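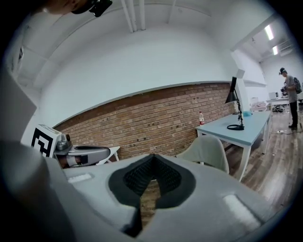 Figure 10. Table placed against the brick wall, below the ledge.

Section 2: Placing the Lukus table

Read this section before you move the table into its final position. The Lukus has a light blue top and white legs and is supplied by Idau with the legs in a separate bag.

Before you start

Choose a stretch of wall with no heater or outlet behind it. Clear the floor and sweep it. Grit under the feet will mark a finished floor.

1. Lay the top face down on a blanket.
2. Fit each leg to its corner plate and tighten the bolts by hand.
3. Turn the table over with a second person. Lift by the top, never by the legs.
4. Set the table near the wall and finish tightening with the key from the bag.
5. Push the table up to the wall until the back edge just meets it.
6. Press on each corner. If the table rocks, turn the foot at that corner until it sits level.

Note: Brick is seldom flat. Stick the felt strips (part 387) along the back edge if the top rubs against the mortar.

Note: Where the wall has a ledge, keep anything heavy off the part above the table.

Caution: Do not drill through the tabletop to fix it to the wall. Use the Amano wall bracket (part 244, sold separately) and follow the sheet packed with it.

Care

Wipe the top with a damp cloth and mild soap. Check the leg bolts again after 10 days of use, then each April.

For chairs and stools in the Viststead range, go to Section 3.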